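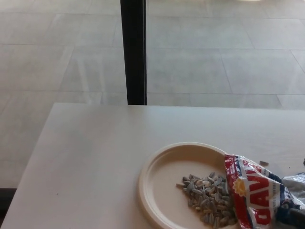 Notes for week 4: living with a tabletop helper kit
Tutor: Boris Dumitrescu

Welcome back, everyone, and thank you for all the questions you left me after the last session. I've tried to work most of them in, so do forgive me if I wander a bit.

This week we are looking at the Enia, the table-clearing kit sold by Osman. You get one arm, a clamp, a head camera on a pole and a year of software updates, all for £597. Kernisby hire out the same kit for 40 pounds a day, which I'd suggest to anybody who only wants to try it - the deposit comes back quite promptly.

The brochure is very fond of mugs. Mugs are easy! What I'd like you to think about is the ordinary mess people leave on a table. Take a heap of sunflower seeds in their shells on a pale disposable plate, with a crumpled, shiny bag lying over the rim. A pale plate on a white table gives the camera very little edge to go on, the creases in the bag throw back bright patches, and a stray seed is a tiny thing to find. Add a big window behind and you have a fair test of any kit at this price.

Some points to take into the practical:

Plan the order before you touch the settings. I would move the bag first and the plate after it, but argue with me if you see it differently.

The standard fingers open to 12 centimetres. They will pinch a plate by its rim, though a soft plate with a load on it may bend, so start with a slow lift.

Single seeds are beyond the standard fingers. Osman sell a small brush for this as an extra, and I do think it ought to be in the box.

Run each try once with the blind up and once with it down, and write down both.

Reading: the Prisungate buyer's guide, the chapter on shiny packaging. It's rather dry in the middle - stick with it, the tables at the back are lovely.

Please bring your write-ups on Tue 1 September. One side of paper is plenty, and pencil is fine.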